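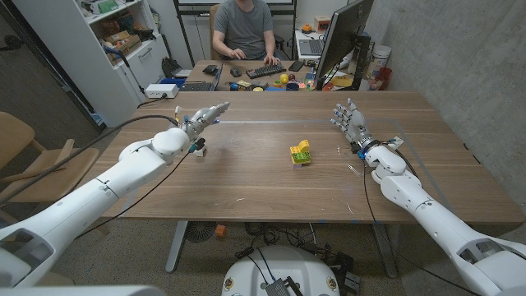

Selling or Lending? Notes on Watch and Jewelry Valuations

We get more calls about valuations than anything else at this time of year, and most of them start the same way. Someone has inherited a ring or a watch, the insurance company has asked for a figure, and the only paperwork is a receipt in an envelope from decades ago. This item covers what we do when you bring something in, what the report says, and what it costs.

Which value do you need?

One piece can have several values, and they can be a long way apart. Replacement value is what you would pay a retailer for a new piece of the same kind and quality. Insurers usually want this one. Fair market value is what a willing buyer would pay a willing seller for the piece as it is, and it is the figure normally used for estates and for dividing property. Then there is the price a dealer will offer you across the counter today, which is lower than both, as the dealer has to clean it, stand behind it and wait for a customer.

Please tell us which one you need when you book. If you aren't sure, ask the insurer or the attorney who requested it. We can put two values in one report, but we need to know before we start because the research is different. We had a customer last fall who took a replacement report to a probate meeting and had to come back and do it over.

What to bring

Bring the piece, a photo ID, and any paper you have. Old receipts, earlier appraisals, grading reports for diamonds, service slips for watches and the original box are all useful. A family story is welcome too, but we can only write down what we can support. If your grandmother wore the brooch to a dinner with a governor, a dated photograph of her wearing it helps. Without one we will leave it out.

Don't clean anything first. Silver dip and baking soda remove the dark finish in the recesses of older pieces, and on some of them that finish is part of the value. Opals, pearls, turquoise and emeralds should stay away from ultrasonic cleaners entirely. If a watch has stopped, leave it stopped. Don't wind it hard to see if it will go.

At the bench

Tegwen Wynne does all of our valuations at the Bovham shop. She starts by weighing and measuring the piece, then checks the metal. A stamp is a starting point only. We see plenty of rings marked 14 karat where the shank has been replaced at some point with something else, and a mark on a clasp tells you about the clasp and may say nothing about the chain.

Stones are examined in the setting under magnification. Mounted stones can't be graded as exactly as loose ones, so the report gives a range for color and clarity and gives weight as an estimate from measurements. If you want an exact weight the stone has to come out, and that is a separate job with its own ticket. We won't unmount anything without a signature.

For watches she opens the case back, records the movement and case numbers, and checks whether the dial, hands and crown belong together. A refinished dial can cut the value of an older watch by a good deal, even when it looks better than the original did. Owners are sometimes disappointed about this. We would still like you to hear it from us before you put the watch up for sale.

How long it takes

Allow 13 working days for one or two pieces. Larger collections take longer and are priced after a first look. Items stay in the vault the whole time and you get an itemized receipt with a description of each one at drop-off. Read it before you leave the counter and point out anything that seems wrong, including chips and scratches you already know about.

Fees

A single-piece written report is $85. Each extra piece in the same visit is $60. We charge by the piece and never by a percentage of the value, and we would be careful with any appraiser who does it the other way. Verbal opinions are free on a walk-in basis if the bench isn't busy, but they are not suitable for insurance.

Many homeowner's policies have a fairly low limit for jewelry unless a piece is listed separately. Ask your agent what yours is. If you own a single item worth more than about $3,000, it is worth making that call this week.

Updating an old report

Gold prices move, and so do prices for certain watches. A report from five years ago may leave you short after a loss, or paying premiums on a figure that is too high. If we wrote the original, an update is half price provided we see the piece again. We also check prongs and clasps while it's here, and a worn prong is a good deal cheaper to fix than a lost stone is to replace.

Dates for the counter

The Bovham shop will be closed for inventory during the first week of May. Drop-offs at the Sala counter continue as normal that week, but valuations left there won't reach the bench until the following Monday. Repairs already in progress are not affected. Quote the ticket number when you call.

Posted 30/03/2025

This site uses cookies to remember your preferences and to count visits. By continuing to browse you agree to our use of cookies. Accept | Manage settings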